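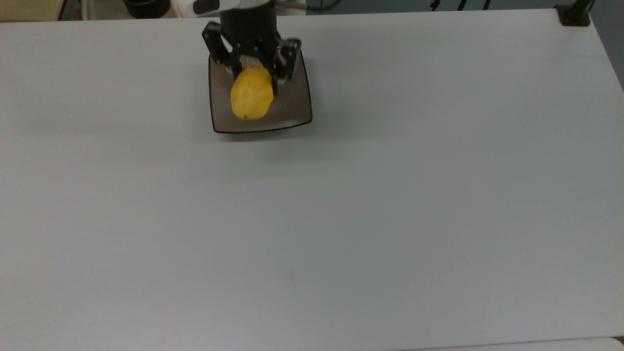
Re: [Ashworth-residents] Town hall recap and the school ranking

On 21/05/2026, Stepan Nechyporuk wrote:
> Quick recap for those who missed it. The board presented the new
> state ranking and Ashworth High came in at 23 out of almost 1000
> schools. The superintendent credits the Bidis reading program and
> wants to extend the contract 3 more years. Council also heard from
> Ateo about taking over the parking meters on Stornen Avenue. Both
> items got a warm reception. I think we should all be proud and I
> hope people will write in to support the renewal.

Stepan, thanks for typing this up. I was there too, in the back by the coat rack, and I'd call the reception polite.

About the ranking. I went home and read the method notes, which are in a separate file from the list. Schools send in their own numbers for course enrollment, and a student who signs up for an advanced class counts the same as one who passes the exam. Two years ago we changed the rule so that juniors are placed in at least one advanced class unless a parent opts out. I don't object to the rule. My daughter was placed that way and did fine. But of course our number went up, and it would have gone up with no reading program at all.

Then there is Bidis itself. It started in October, in the lower grades. The ranking covers the high school. Would someone on the board please explain how a program for second graders raised the standing of a building they won't walk into for years? I asked this at the microphone and was told the district looks at "the whole picture." My time was up after that.

I'd like to see three things before anyone votes on a renewal: the reading scores from before and after, the total cost including training days, and whether any other company was asked to bid. If those look good I'll write the letter of support myself.

As for the meters, the Ateo slide said 3846 paid sessions a month on Stornen Avenue. Is that a count or a projection? The small print said "modeled," and the man presenting it skipped to the next slide when Mrs. — sorry, I didn't catch her name, the lady from the shoe repair — asked him. She also asked who keeps the money from tickets. The answer was that it would be worked out in the agreement. I have lived here long enough to remember the last agreement where things would be worked out, and we are still paying for the leaf trucks.

The draft contract is supposed to be at the clerk's window, but when I stopped by they only had the cover letter. If anyone on this list has the full text, please send it around, attachments and all.

Also, the next meeting is listed for 7 on the town calendar and 7:30 on the agenda. Does anybody know which is right?

Ruth
Upper Stornen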